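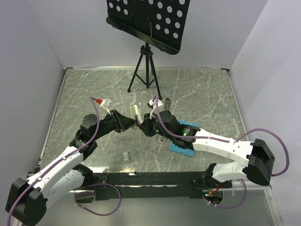
Notice to Members Concerning the Stand

The Lundedside Town Band regrets to inform its members that the music stand ordinarily placed at the second cornet position has been withdrawn from general use. Members are asked to read the following in full before the next rehearsal.

The stand was acquired with 26 others from the firm of Etness, on the occasion of the band's removal to the upper hall in Tahiri Street. All 27 were of the same pattern, black, on three legs, with a perforated desk. They were numbered on the underside in white paint. The stand in question is number 2.

On the evening of Oct 15, 2018, during the slow movement of the Destik suite, the desk of number 2 was seen to lower itself. The player raised it and tightened the screw. It lowered itself again at the same bar. The conductor, believing the thread to be worn, directed that the stand be exchanged for one from the percussion section, and the rehearsal proceeded without further interruption.

The following week number 2 was placed with the percussion, where the part for the suite consists chiefly of rests. It remained upright through 69 bars of silence. At the slow movement the desk went down, gently and without noise, until it was quite flat. The percussionist, who had nothing to play at that point, was able to give a full account of it, and this account is attached to the minutes.

The stand was then examined. The screw was removed, cleaned and replaced. The column was found to be straight and the legs even. It was loaded with two volumes of marches and a hymnal and left overnight in the store cupboard, and in the morning it was holding them at the height at which it had been set. The examiner recorded that the article was sound and that no charge would be made.

Trials were then held over three rehearsals. The stand was placed in turn with the horns, the basses and the flugelhorn. It gave good service in the overture. It gave good service in the waltzes, even at the repeat, when the floor of the upper hall is known to move. In the slow movement it went down on every occasion, always at the bar where the second cornet has the tune alone.

It was suggested by a member of long standing that the copies be consulted. The second cornet part of the suite is the oldest in the library, and was transferred from the former band room in a tin box. At the bar in question there is a pencil mark, which had been taken for a breath. Under the lamp it was read as two words, in a small and careful hand: from memory.

No present member admits to having written it. The register of players for those years is incomplete, the page for the cornets having been lost in the flood of one September, and enquiries among former members produced a number of recollections which did not agree. One correspondent remembered a cornet player who used to lower the desk before the solo, so as to see the back of the hall. Another remembered the same habit, but in a trombonist.

The player now holding the second cornet chair was asked whether the solo might be learned by heart. The player replied that this was possible, although it had not been the custom, and asked for a fortnight.

At the concert in the upper hall, before an audience of almost 200, the stand was returned to the second cornet position for the suite. At the end of the preceding movement the player reached forward, of the player's own accord, and laid the desk flat. The solo was then given without the copy. It was slower than the conductor had asked for, and the conductor followed.

When the movement was over, the desk was raised again and the screw tightened by hand. It stayed where it was put until the end of the programme.

Number 2 is accordingly withdrawn from general use and is reserved to the second cornet - whoever may hold that chair. It is not to be lent to the junior band, nor taken to outdoor engagements. Members setting out the hall are asked to place it a little forward of the others, with a clear view to the doors.

The pencil mark is not to be rubbed out.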